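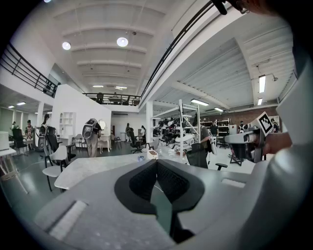
I spent most of the winter looking for a kitchen table. The old one came with the apartment in Flidthorpe and had a leg that had been glued more than once, and in February it gave out for good with a pot of soup on it. I thought I would replace it in a weekend. Most of my trouble came from looking at tables in large rooms. A pale gray top with nothing on it but a little white box and something small and blue, with a high white ceiling over it and a lot of open floor behind, tells you very little about how it will sit between a stove and a window. Every showroom is like that. I would stand there thinking a table was on the small side, go home, put tape on the kitchen floor, and find I couldn't open the oven.

The tape is the one thing I would tell anyone to do. I used the blue painter's kind and left it down for a week at a time. The first outline was for a table called the Shukla, which a store out by the highway had on sale. On paper it fit. With the tape down I kept walking across the corner on my way to the sink, and every time I did it I had to admit that there would be a table there. I pulled up the tape and crossed off the Shukla.

The second outline was smaller, with 22 inches of clear floor on the side by the wall. I had read that you need more than that to get a chair in and out. I put a chair there and sat in it, and I could get up if I turned sideways first. My sister could too. We agreed it was fine for two people who like each other and bad for a dinner. I don't give many dinners.

What to spend was the other question. I started out with a number in my head and it was too low. The tables at that price had tops that flexed when I leaned on them. Then I went the other way and looked at one for $4000, solid walnut, made by a man who wanted to know about my humidity. It was a very good table. I thought about it for longer than I should have, and then I thought about the soup. I settled on $1000 as the most I would pay, delivered, and after that the looking went faster. 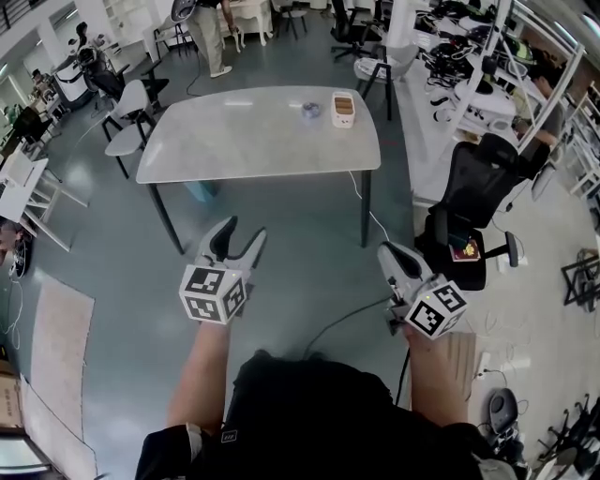
Pale top, thin black legs.

I went back and forth on stone. A marble look is easy to find now in all kinds of materials, and I like how light it makes a kitchen. My kitchen has one window and it faces a brick wall, so I need any help I can get. The trouble with real marble is that it stains, and I cook with a lot of lemon and a lot of turmeric. The people who own it seem to divide into those who wipe everything up right away and those who have decided they like the marks. I know which one I would say I was and which one I would be.

There are good copies. One was made of something called Setex, a hard pressed board with a printed face, and the salesman put a hot pan on it for me. No mark that I could see. The edge is where it let me down. The pattern stopped at the corner and there was a plain strip down the side, a slightly different white, and once I had noticed it I couldn't look at anything else. That may not bother you. It would be at eye level every time I sat on the floor to get something out of the low cupboard, and I do that a lot.

Legs matter more than I expected. Thin ones let you see the floor going on underneath, and in a small kitchen this does make a difference. Thick ones at the corners are sturdier but you bang your knees. A pedestal is best for knees and worst for leaning. I leaned hard on one in a secondhand shop and the far side came up - not much, but enough that the woman at the counter looked over.

By then I had started asking other people about their tables, and it was a better subject than I thought it would be. Almost everyone had a complaint. Rogelio Tiongson, who lives downstairs, told me that his was his parents' and that he had never liked it. It is too high by a little, so the kids always did their homework kneeling on the chairs. He sanded the top once and found their handwriting pressed into the wood, whole lines of long division, and stopped sanding. He still doesn't like the table. He let me measure it anyway, and I found that I had been planning on the same height without knowing it was high.
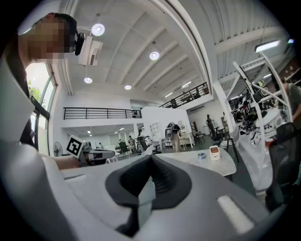
So I went home and measured my chairs too, and I should have done that at the start. The seats are lower than the usual ones. With a table of normal height I would have been eating with my elbows up. I could buy new chairs or find a low table, and I was already tired of shopping, so a low table it was. That cut the list down to almost nothing.

The one I bought came from Pluster, a used office furniture place on the other side of the river. It was never a kitchen table. The man there said it had been in a break room. The top is plain white laminate with a rounded edge, so there is no strip to look at, and the legs are black steel and thin. It was well under my limit even with delivery. It has a scratch at one end that I have put toward the wall.

I've had it for a month now. It wobbled at first, and I fixed that with the screw feet and then had to fix it again after I moved it a few inches toward the window. Turmeric comes off the top if I get to it the same day. I haven't tested the day after. The gap by the wall is exactly what the tape said it would be, and I turn sideways without thinking about it.

The tape left a faint line on the floor near the oven where the Shukla would have been. I tried vinegar and then dish soap. If anyone knows what takes that off old linoleum, please leave a comment.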